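Room and Bedding Inspection, Coste House, second floor
Period: September
Checked by: Bernd Pfeiffer
Read by: Eugénie Langlois
Form: Litine room sheet, page 4

1. Door opens fully and closes on its own latch
PASS
Comment: Closes if you let it swing from wide open. From halfway it stops short of the latch. The form only asks whether it closes, so it gets a pass, but I would not call it fixed. Last month's sheet says "fixed."

2. Smoke alarm sounds when tested
PASS
Comment: Loud enough. The sticker for the date of the last battery change is blank, same as on my last visit. Inès Joly says the batteries were all changed together. I'd like to see that written down somewhere.

3. Heater clear of cloth and paper
PASS WITH COMMENT
Comment: Clear when I checked at 10:15. I was expected at 10:00, so I'm not sure what this proves. Suggest one check without notice before the heating goes on.

4. Outlets and cords
FAIL
Comment: The lamp cord runs under the rug by the window. Reported before, marked "resident informed." Informing the resident has not moved the cord. Needs a shorter run or a different lamp.

5. Bedding clean, flat, no trailing edges
PASS
Comment: Blanket is a fuzzy cream one with brown and orange leaves and ferns. Drarell's leaflet for it promises "no shedding." I'll wait until it has been through the dryer a few times. With a pattern this busy, small things are easy to miss, so run a hand over it as well as looking.

6. Clothing folded, pockets checked, loose threads removed
OPEN
Comment: One pair of black sweatpants on the bed, folded lengthwise. The fold is good enough for a shelf. The legs don't line up at the cuffs, and I don't care about that. I care about the thread and the pocket.

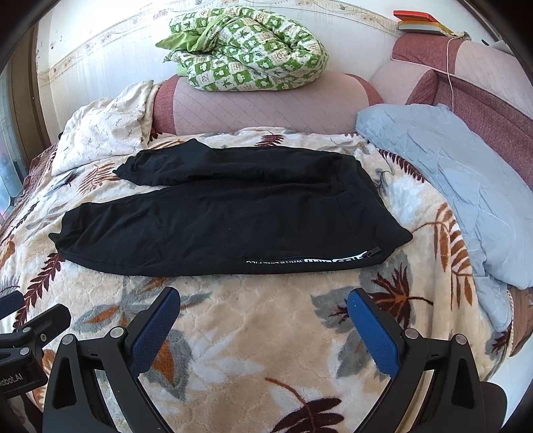

Item 6. Black sweatpants on leaf-print blanket, zippered pocket toward the front, loose thread near the right edge.

The thread is thin and dark and could belong to the pants or to something else entirely. Pick it up before the bed is used. Check the seams while you're there, and if one is coming undone, the pants go to mending before they go in the drawer.

Pocket: open the zipper, empty it, close it again. "It felt flat" is not a check. Quentin Bouvier signed off 7 garments that way and the laundry room found a lighter in one of them. Close the zipper before washing so the pull doesn't catch on other clothes.

7. Window opens and locks
PASS
Comment: Opens, locks, rattles a little. The rattle is not on the form.

8. Walkway from bed to door clear
PASS
Comment: Clear apart from the rug, see item 4. I have been told the rug is "non-slip." It moved when I pushed it with one foot.

Follow-up
Item 4: Lionel Millet to move the lamp or replace the cord.
Item 6: remove thread, empty pocket, initial here: ______
Item 2: find the battery record or change them again.

Please don't mark item 4 as closed until someone has lifted the rug and looked.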